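Local Control of Home Devices Without a Vendor Cloud

Student project report, Home and Building Networks course
Group members: Faraji Nzioka, Elibariki Rugemalira, Dennis Massawe
Supervisor: Lutz Rathjen

1. Introduction

Many people now have lamps, plugs and sensors at home which can be controlled from a phone. Most of these products send every command to a server of the manufacturer, and the server sends it back to the home. This is easy to install, but when the internet connection is down, the lamp on the desk cannot be switched by a phone lying next to it. The same happens when the manufacturer closes the service.

Our project asked if a small home network can be run completely with local control, and how much work this is for a person who is not an expert. We built a test installation with one hub, and we compared it with the same devices in their normal cloud mode. We named our hub software Clotutis. It is a small program which receives messages from devices, keeps their state and applies simple rules.

The idea came from Elibariki, whose family home loses the internet connection quite often in the rainy season. The electricity normally stays on, so the devices have power but do not obey the app.

2. Devices and Network

We used two kinds of devices. The first kind was from the Clekus series, which has a local mode that must be turned on in the settings of each device. The second kind was from the Marinescu series, which does not offer local mode in the app, but answers to local requests if one knows the device key. The key can be read once, at the moment of pairing.

The hub ran on an old laptop with a wired connection to the router. All devices were on a separate wireless network with its own name and password. The router blocked this network from the internet during the local tests and allowed it during the cloud tests. Except for this one rule, the network settings were the same in both modes.

We did not use locks or cameras. For a lock, a failed command has more serious results than for a lamp, and we did not want to leave a door depending on our own software. For cameras, the amount of data is much larger and our program was not written for it.

3. Pairing

Pairing took more of our time than any other part. A Clekus device has to be paired first with the vendor app, then local mode is turned on, then the device is restarted and it must be found again by the hub. If the restart is skipped, the app shows local mode as active but the device still does not answer. We lost one whole Sunday before Dennis found this in the release notes of an older firmware.

With Marinescu devices the steps are shorter, but the key is shown only one time. We copied the first key with a mistake (a zero in place of the letter O) and had to reset the plug and begin again. After this we always saved the key by copy and paste, and we tested the device directly before going to the next one.

We also recommend to write the name of the device on a paper label before pairing. In the app all plugs have almost the same name, and later it is difficult to know which one is meant.
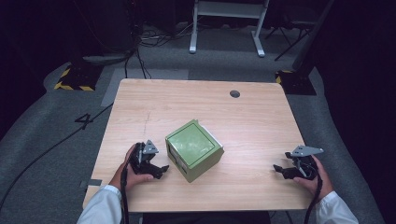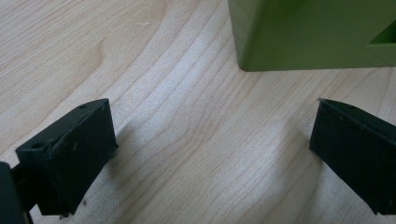
Wooden tabletop with a black hand-held gripper, two views.

4. Rules and Hub Software

Clotutis stores each rule as one line of text. A rule has a condition and an action, for example: if the hall sensor reports motion and the time is after 18:30, switch on the hall lamp. We decided against a graphical editor, as we had only one term and Faraji wanted to spend the time on error handling.

The first version had a problem with repeated messages. The motion sensor sends the same report several times when a person stays in the hall, and every report started the rule again. The lamp did not change, because it was already on, but the hub was busy with commands that were not needed. In the second version the hub compares the wanted state with the known state and sends a command only if they are different.

This solution brought another problem. When somebody switched a lamp by its button, the hub did not always receive the new state, and then it believed that no command was necessary. We now ask each device for its state at regular intervals. It is not an elegant solution, but it was stable in our tests.

5. Tests and Results

For each mode we sent 100 commands from a phone on the home network to the same plug, with a pause between them. The hub or the test script wrote down the time when the command was sent and the time when the plug confirmed it.

Local mode: median response time 28 milliseconds, no lost commands.
Cloud mode: median response time 327 milliseconds, 2 lost commands.

A command was counted as lost if there was no confirmation before the next one was sent. Both lost commands in cloud mode were in the evening run. We do not know the cause. It can be the internet provider, the vendor server or our own router, and our log does not contain enough information to separate these cases.

A user will hardly notice the difference in time when switching a single lamp by hand. With motion rules it is easier to notice, as the person is already walking into the hall. Elibariki's sister tried both modes without being told which was active, and she preferred the local one for the hall lamp. For the desk lamp she had no preference. This is one person only and we do not present it as a result.

We then disconnected the router from the internet. In local mode all rules continued to work. After a restart of the laptop without internet, however, the time rules were wrong until the clock was corrected by hand. The battery of the laptop's clock was old and the hub normally receives the time from a server. We had not thought about this before the test.

6. Comparison with a Finished Product

At the suggestion of our supervisor we also looked at Drakura, a hub which is sold ready for use. We could borrow one from Faraji Lukumay, who finished the same course before us. It found the Clekus devices without help, but it did not accept the Marinescu plugs, so a full comparison was not possible. The rule editor is much more comfortable than our text lines. Drakura asks for a user account at the first start, and we could not find a way to skip this step. After the first start it worked without internet in the short time that we had it.

7. Problems and Limits

Our installation was small and stayed in one apartment. We cannot say how the hub behaves with many devices or in a house with thick walls. Firmware updates are also an open question. While a device is blocked from the internet it receives no updates, so the owner must allow the connection from time to time and check afterwards that local mode is still on. One Clekus lamp went back to cloud mode after such an update.

There is no user management in Clotutis. Everybody who has the password of the home network can switch everything. For a family this may be acceptable, for a shared student apartment probably not.

8. Division of Work

Faraji Nzioka wrote the hub program and the error handling. Elibariki Rugemalira installed the network and carried out the response time tests. Dennis Massawe paired the devices, kept the log of problems and wrote the first draft of this report. Sections 5 and 7 were written by all three.

9. Further Work

The next step would be a backup of the device keys. At the moment they are in one file on the laptop, without encryption, and if the disk fails all Marinescu plugs must be reset and paired again. We would also like to add a check of the clock at every start, with a clear warning on the phone if the time cannot be trusted. Lutz Rathjen has offered to keep the laptop and the plugs in the network lab until February, so that another group can continue with the same devices.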